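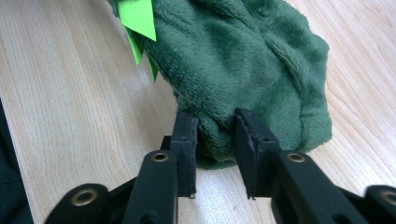
Green plush between the pads, brass eyelets on the links. Gripper upkeep thread, let's go!

1/ I look after the two-finger grippers at Plarkinia, and I've finally got a routine for them that I like. Posting it so I can find it again, and because I love these little linkages way more than I should.

2/ Pads first. See the worn, chipped edges on the left one? Chips on a flat face don't bother me much on soft stuff. Fuzzy fabric bunches up and fills the gap anyway. On a thin card they'd matter a lot, so I keep a fresh pair in the drawer for card days.

3/ I swap pads at 600 grips or when a fingernail catches on the face, whichever comes first. My record on one pair is 848 and I wouldn't repeat it (the last stretch was all slipping and me muttering).

4/ Always change both pads together! I used to do one at a time to save parts. New pad against old pad means one side bites first and whatever you're holding gets dragged over.

5/ Now the pivots, my favorite bit. Dry cloth through every joint, then open and close by hand with the power off. You're feeling for a gritty spot. Plush fuzz loves to wrap around a pivot and it packs down tight. Tweezers, a bright lamp, patience.

6/ No oil on mine. I tried it back in September, and by lunch every joint had grown a little fur coat. Wiped it all off again, which took the rest of the afternoon.

7/ Then zero the closed position. Jaws shut on nothing, read the number in Statness, save it. Mine sat at 408 for weeks and then drifted 2 counts. Tiny! But that was a pivot screw backing out, and I caught it before it fell on somebody's table. Very happy day.

8/ Last check is always something squishy with a seam or a fold in it. Pinch low on the edge, lift, wiggle, set down. Dinosaur-ish toys with felt spikes are great for this, so many odd shapes to grab.

9/ Next up is the older gripper from the Clundura bench. One link squeaks and I can't wait to get it apart. If you've found a pad material that shrugs off lint, please tell me!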